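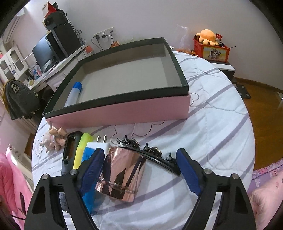
Photo: Tainá Brito / Caron Robotics Club

Sorting season is on at the Caron Robotics Club! Our students are working on the tidy-up challenge -- picking everyday stuff off a quilted tablecloth and getting it into the big pink-sided box. The shiny rose-gold cup is a tricky one, and so is the long black hair clip (everybody wants a turn at those!). We have logged over 100 practice picks so far, and we'd love more odds and ends to try. Drop them off at the Destport room before practice, any size up to a TV remote!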